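The Spreadsheet Before the Robot

Bjartur Ketilsson keeps his equipment budget on one long sheet, and when I asked to see it he turned the laptop around before I had even sat down. There were 194 lines on it. I have planned two kitchens and one wedding with fewer.

I'd come to Lidum because I wanted to know what it costs to teach a machine to tidy a living room, and I had the wrong picture in my head from the start. I assumed the robot would be the big worry. Bjartur laughed at that (kindly!) and scrolled down to a block shaded yellow. "Those are the cables," he said.

His group collects recordings of ordinary household chores done by people with grippers in their hands, and the recordings are what the software learns from. So most of what he buys is for people — grippers, mounts, spare fingers, straps, drives, chargers, and a great many short and long leads that go missing. He priced the first set from two suppliers, Stestix and Vainio, and spent most of September going back and forth between them. Stestix was cheaper per pair. Vainio would sell him the fingers separately, and that settled it, because fingers wear out and he didn't want to buy a whole gripper every time one did.

I liked him for that. It's how my mother bought vacuum cleaners.

The part I hadn't thought about at all was the furniture. You need a sofa, and cushions, and throws, and bags to leave lying on things, and Bjartur had left all of it out of his first budget. He figured people would bring stuff from home. A few did, but then they wanted it back, and a chore you've half recorded is no good once the cushion has gone home in somebody's car. Now there's a household line, and he defends it harder than any other.

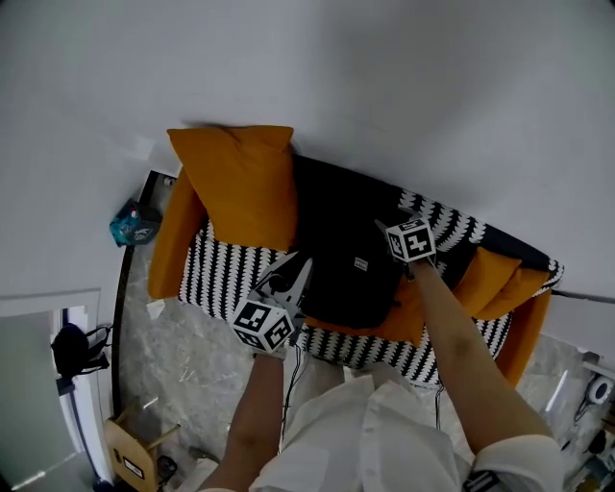 He also told me to budget for hours nobody spends recording. Setting up takes time, checking the files takes more, and somebody has to put the room back in a mess so it can be tidied again. His first plan allowed 258 hours for the whole season. The one he's working from now says 572, and he still looked a little nervous when he read it out to me.

Then there is the robot itself, a Sternar arm, which sits near the bottom of the sheet in plain black type. He hasn't ordered it. I asked if that felt backward, and he said he used to think so. But the quote is only good for so long, the support contract starts the day the crate arrives, and he'd sooner not pay for support on a machine that has nothing to learn from yet. He'll rent one first, for two months, and see what breaks.

Before I left I asked what he would change if he could start the sheet over. He thought about it for a while and said he'd buy the labels earlier. Every cable gets one now, at both ends, and the label printer has its own line too — 41st from the top, right under batteries.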